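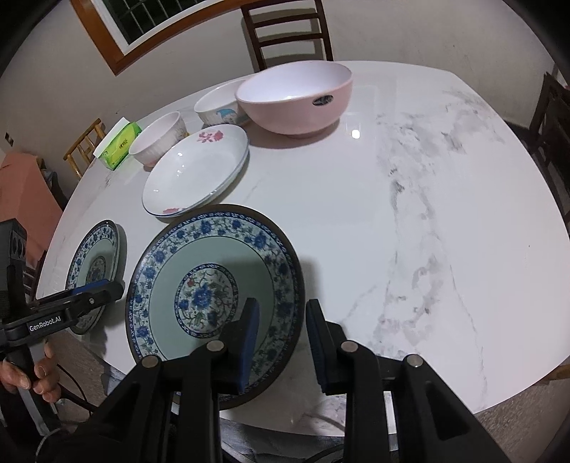 The two blue plates on our table, with the odds and ends behind

**Kosis**, 8 Mar 2026
Both plates have a peony in the middle, pale green round it, then a blue floral band and a dark brown rim. I got them in Bedbridge in January for £37. Are they all right for everyday meals, or should they go on the wall? The table is glossy white with a marble pattern and I worry about scratches.

**Plisach**
Use them. Turn one over and run a finger round the foot. If it feels rough, rub it down with fine wet and dry paper.

**Voicu**
I wouldn't sand anything before you know how old they are. Felt pads or a cloth underneath will do the job. And keep them out of the dishwasher.

**Plisach**
It's the unglazed ring on the bottom, you won't hurt the pattern. I've done 4 of mine and they're fine.

**Voicu**
Yours might be new. Any marks on the back, Kosis?

**Kosis**
A red stamp, too worn to read. The foot is a bit gritty on one of them. I'll leave the sandpaper for now and get mats.

**Plisach**
Fair enough. Is the big pink bowl for salad? I'm after one that size.

**Kosis**
Salad and bread dough. Sticker's still on it, I keep meaning to soak it off.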